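Household Guidance Sheet, Deltevel Residences
Issued 2020-12-08 by the Resident Services Office

## Sorting a shared table with two baskets

Tables in the shared rooms collect fruit, stationery and packing supplies during the day. Residents are asked to sort these items each evening. Assign one basket to food and the other to desk supplies, and keep the same arrangement throughout the week.

1. Empty both baskets and shake out any crumbs.
2. Set them at opposite sides of the table and gather the loose items between them.
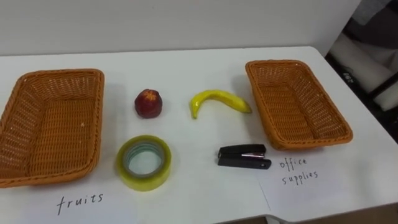

*Two woven baskets, with fruit, tape and a stapler to be sorted.*

3. Place the fruit in the food basket first. Bruised pieces should be used the same day or discarded.
4. Put tape, staplers and similar articles in the second basket. Fold over the free end of the tape before storing it.
5. Wipe the tabletop with a damp cloth and dry it. Smudges show readily on white surfaces, particularly near the wall.

Where the table shares a room with the washer and dryer, detergent must be kept off the tabletop at all times. Floors should be left clear in front of the machine doors.
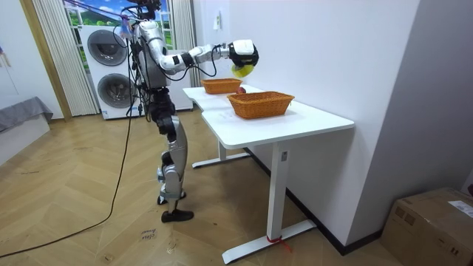 ## Care of woven baskets

Brush the weave with a soft, dry brush. For sticky marks, use a cloth wrung out in mild soapy water and allow the basket to dry fully in open air, at least 50 cm from any heater.

Damaged rims should be reported to Sibel Eren at the Resident Services Office. Replacement baskets are issued on request, with a limit of two per room.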